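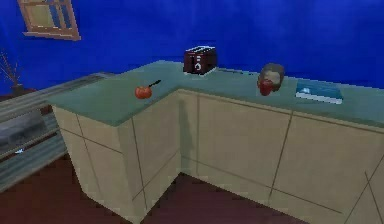
4. The Student Project

4.1 Setting and participants

The work reported in this section grew out of an elective at Nandton, where undergraduates spend one term building a household assistant that lives entirely in simulation. The course enrolled 16 students, most of whom had written some Python before and very few of whom had ever touched a planner. We split them into small teams and gave each team the same simulated house, the same set of everyday objects, and a great deal of encouragement.

The house is loaded through Viltness, the light scene manager we wrote for the course so that a student with an ordinary laptop could take part (a point we cared about very much, as half of the joy of a class like this is being able to tinker at home). Every team received 200 written requests, of the kind one family member might call out to another, and was asked to turn each one into a sequence of steps the assistant could carry out. We kept 176 of these for the final comparison. The others were set aside after the teams and the instructors, over several friendly and rather long meetings, could not agree on what the request was asking for.

4.2 Moving between rooms

Kitchen requests came first. They are forgiving for beginners, with the objects resting on a counter against a wall and approached from the front. A team could get a good long way by finding the named object, driving up to the counter, and reaching. The dining room was where that happy strategy began to wear thin, and we were glad to see the students notice it themselves before we had said a word.

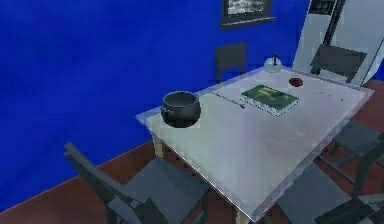
Figure 4. Dining room used in the second half of the course, as loaded in Viltness. Chairs stand around the table; a black pot, a pen and a green book are among the objects on top.

A table can be approached from more than one side, and the chairs get in the way of nearly all of them. The team that called its planner Drulletti handled this by scoring each gap between chairs before choosing an object to reach for. The Ayala team went the other way – object first, path second – and spent much of December chasing cases in which the assistant picked a perfectly sensible goal and then had nowhere to stand. Both teams allowed 3 attempts per request before recording a failure, and we follow the same rule in the results below.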